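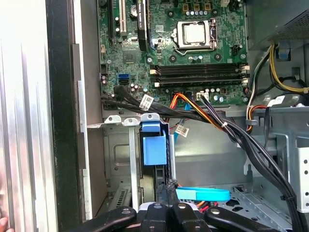
Replacing the Thermal Paste and Heatsink on an Old Office Tower

Last updated: July

Ex-office desktops are cheap and a lot of them still have years left, but the thermal paste under the heatsink is usually as old as the machine. If the fan roars when you open a browser, start with the paste. The job takes under an hour and costs very little. These steps suit most business towers with a lever-style CPU socket.

What you'll need

Phillips-head screwdriver
Tube of thermal paste (we use Naleo, any non-conductive paste is fine)
Isopropyl alcohol and lint-free cloths
Soft brush or a can of compressed air
Small dish for the screws
CR2032 battery, optional

Getting the heatsink off

1. Run the computer for five minutes, then shut it down. Slightly warm paste lets go more easily than cold paste.

2. Switch it off at the wall, pull the power cord and hold the power button in for 16 seconds. Lay the tower on its side on a clear table and take off the side panel.

3. Touch bare metal on the chassis before you put your hands near the board. Do it again whenever you've walked away and come back.

4. Unplug the CPU fan from its header. Pull on the plug, never on the wires.

5. Loosen the heatsink screws a couple of turns each, working diagonally. Twist the heatsink gently left and right until it comes free, then lift it straight up. Don't lever it with a screwdriver.

Cleaning up

6. Leave the processor in its socket with the lever down. Wipe the old paste off the metal lid with a cloth dampened with alcohol. Change cloths often or you'll only move the grey muck around. Clean the base of the heatsink the same way.

7. Brush the dust out of the heatsink fins, the case vents and the power supply grille. Hold fan blades still with a finger while you do this. Don't open the power supply.

8. Check the cables while you're in there. SATA plugs work loose, particularly in a machine that has been posted. If the clock resets itself whenever the power is off, change the coin-cell battery now.

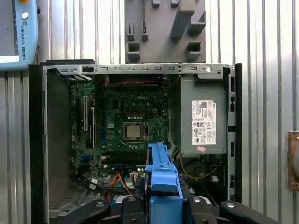
How much paste should go on the processor?

A blob the size of a small pea, placed in the middle of the metal lid. The pressure of the heatsink spreads it out, so there's no need to smear it around with a card.

Putting it back together

9. Lower the heatsink straight down. If you have to lift it off again, clean both surfaces and start over with fresh paste.

10. Tighten the screws diagonally, a little at a time, until they stop. Plug the fan back into its header.

11. Refit the side panel, connect the power and start up. Go into the BIOS and check that the fan is detected.

Our workshop tower idled at 52 degrees after the job, down 3 from before, and it is much quieter under load.

Related: Wosto guide no. 2219, Fitting an SSD in a Business Desktop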